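Town meeting on the old Jurdale mill – anybody else go?

Forum: Local Business & Work
Started by spindle_back

I went so you didn't have to. Two and a half hours on a folding chair in the middle school cafeteria, and my spine would like a word with the selectmen. 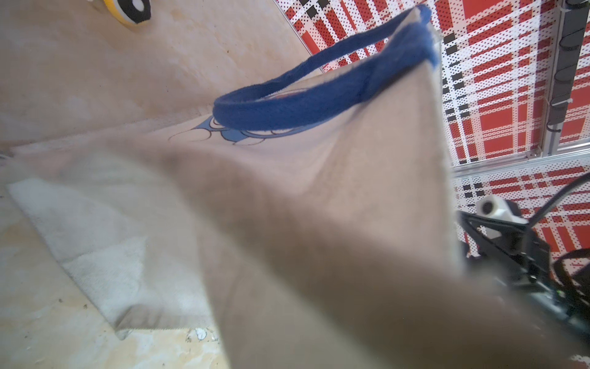

Short version for those who stayed home with their families like sensible people: Trovance wants the two lower floors of the mill for cut-and-sew work. Bags, aprons, some kind of padded cover for kitchen equipment. They say 90 jobs to start. They want the town to forgive the back taxes on the building and fix the loading dock road. In return they'll sign something that says they'll stay four years.

Four. My dad worked in that building longer than that under a foreman he wasn't speaking to.

I'm not against it. I'd like to see lights on down there again. But I've lived here long enough to have heard the word "partnership" from three different men in the same navy blazer, and I'd like to know what other people thought.

--------

dockside_ray wrote:

I was there, two rows behind you. You're the one who kept sighing.

I thought the Trovance woman did fine. She answered what she was asked and when she didn't know she said she didn't know, which puts her ahead of the last bunch. Remember Sudness? They had a slide show with a sunrise in it. Eighteen months later they were auctioning the forklifts.

The road needs fixing anyway. If it takes a sewing shop to get that done, fine by me.

--------

mrs_halvorsen wrote:

The road has needed fixing since my oldest was in diapers and he now has opinions about mortgages.

What bothers me is the pay. They kept saying "competitive." Competitive with what? I asked and was told it would be in the packet. I have the packet. It's not in the packet. There is a very nice map of the parking.

--------

quarter_inch wrote:

I'll be the grump. Sewing isn't coming back to this town because the people who can do it are gone or retired. I ran maintenance at Jurdale for the last stretch and at the peak we had 900 people on the payroll. By the end it was 194 and half of those were packing boxes that came in from somewhere else. You can't put an ad in the paper and get industrial stitchers. It takes most of a year before somebody's fast enough to be worth the machine they're sitting at.

Trovance will find that out, and then they'll say the local workforce let them down, and they'll leave with a new road behind them.

--------

dockside_ray wrote:

Quarter, you said the same thing about the bakery.

--------

quarter_inch wrote:

The bakery closed.

--------

dockside_ray wrote:

It closed because he ran off to Tampa. The bread was fine.

--------

dlo_stitch wrote:

Hi all. Diễm Lò here, I usually only read this board to find out whose dog is loose.

I want to push back on the idea that the people who can sew are gone. I have a small shop over the hardware store, called Tiêu. Yes, it means pepper, no, we don't sell any, please stop coming up the stairs and asking. We do short runs for other companies, mostly canvas and denim. Every time I post an opening I hear from more people than I can hire. A lot of them are women who learned in factories in other countries and are now cleaning hotel rooms out by the interstate because no one here ever asked what else they could do.

Quarter is right about speed. A good stitcher on a flat seam is one thing. Give the same person a thick corner where four layers meet and it's a different job and you'll break needles until lunch. But that's training, and training can be paid for. My question at the meeting would have been who is paying for it, and I didn't get to ask because they closed the microphone line at nine.

Full disclosure so no one has to dig it up: Trovance would probably hire away some of my people. I'd hate it. I still think I'd rather have them in town than have that building fall into the river.

--------

mrs_halvorsen wrote:

Thank you, Diễm. That's the first useful thing anybody's said about this, and I'm including myself and the entire board of selectmen.

Was the training money in the packet and I missed it? I got distracted by the parking.

--------

spindle_back wrote:

Page 11, there's one line. "Workforce readiness to be addressed in coordination with regional partners." So, no.

Ray, that wasn't sighing. That was the radiator.

--------

quarter_inch wrote:

Fair enough on the hotel workers, I hadn't thought of that and I should have. My sister-in-law stitched for Jurdale and her whole line at the end was women from the apartments on Canal Street, and they were better than the rest of us deserved.

I'll still say this. Ask about the power. The lower floors were wired for what we ran, and a lot of that got pulled out for the copper after closing. If they're counting on the old service being there they should send somebody down with a flashlight before they sign anything. I'd go myself but my knees have retired too.

--------

newto_the_valley wrote:

Possibly a dumb question from somebody who moved here two years ago. Why does the town own the back taxes problem at all? Can't they just sell the place to whoever wants it and let them sort it out?

--------

dockside_ray wrote:

Not dumb. They tried. The only offer was from a fellow who wanted to do lofts, and he came up once in loafers, during mud season, and we never saw him again.

--------

newto_the_valley wrote:

I rent from a man who says he almost bought it. Loafers sounds right.

--------

mrs_halvorsen wrote:

Oh no.

--------

tallgrass77 wrote:

Everybody's being very polite about the tax thing so I'll say it. I own a machine shop with six employees. I have paid my taxes every year, including the years I paid them with a credit card. No one has offered to forgive me so much as a parking ticket. Now an out-of-town company gets a clean slate and a road, and I'm supposed to clap?

If they miss their hiring number, what happens? Do we get the money back? That's the only part I care about. Put it in writing that they owe it back, with interest, and I'll shut up and bring donuts to the ribbon cutting.

--------

dlo_stitch wrote:

I agree with tallgrass about getting it in writing. I'd also want the number to mean full-time jobs. I have seen "jobs" mean a lot of things on a piece of paper, including the same person counted on two shifts.

--------

dockside_ray wrote:

I don't agree, for the record. You load the thing up with penalties and they'll go one town over, where they'd give them the library if they asked for it. Then we'll have our principles and a building full of pigeons.

--------

tallgrass77 wrote:

I like pigeons fine. They've never asked me for an abatement.

--------

spindle_back wrote:

The clerk told me the draft agreement is open for written comment through Friday, April 29, 2022, and the vote's in June. You can drop comments at the town office or mail them. Email is allowed but she made a face when she said it, so I'd print yours out.

I'm going to ask for three things: the pay range, who covers the training, and what happens if they leave early. Quarter, I'm stealing your wiring question too and putting your name on it.

--------

quarter_inch wrote:

Spell it right this time.

--------

mrs_halvorsen wrote:

Mine's in. I asked about the pay again. I also asked whether we could get better chairs for June and I expect to hear back on that one first.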